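Cisa Puts Color-Sorted Cleaning Cloths to the Test, and Keeps Its Doubts

MADEMCOMBE, August - Cisa, the household testing group, today released the results of its trial of small cleaning cloths sold in color-coded sets. Makers say a different color for every job will keep a kitchen cleaner. Cisa is not convinced.

The group sent sets to 219 homes in and near Mademcombe and asked people to log each wash and each fold for 70 days. It received 2,923 log entries. In 1,646 of them, the cloth had been used for a job other than the one its color was meant for.

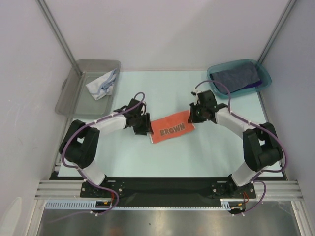
Those numbers should give shoppers pause. A color system works only if everyone in the house remembers it, and the logs suggest that most people grab whatever is on top of the pile. Printing a word on the cloth has been offered as a fix. Cisa saw little sign in the logs that anyone stops to read it.

Folding claims fared no better. Plornetti, whose sets were part of the trial, says on its packaging that its cloths "fold flat every time." Homes using them reported thick folds and corners that would not line up, much as they did with the competing Weerakoon sets. Cisa has asked both companies what their folding claims are based on and had received no answer by Friday.

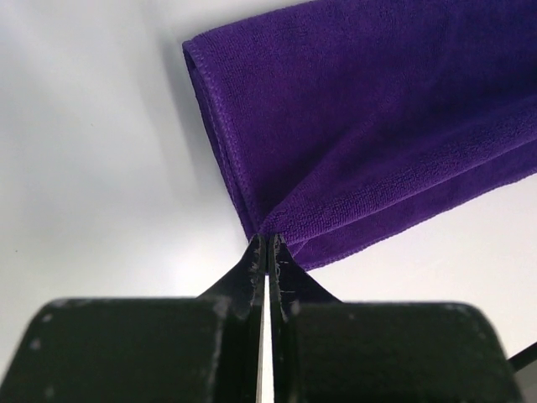
A purple cloth, folded over, with its stitched hem showing.

The group does not say the cloths are bad. Many homes liked them, and a few plan to buy more - though often in a single color. Its advice is to choose a cloth by how it wipes and how it washes, and to treat promises about color with caution.

The full results, including the wash logs, are available free of charge from the Cisa office in Mademcombe.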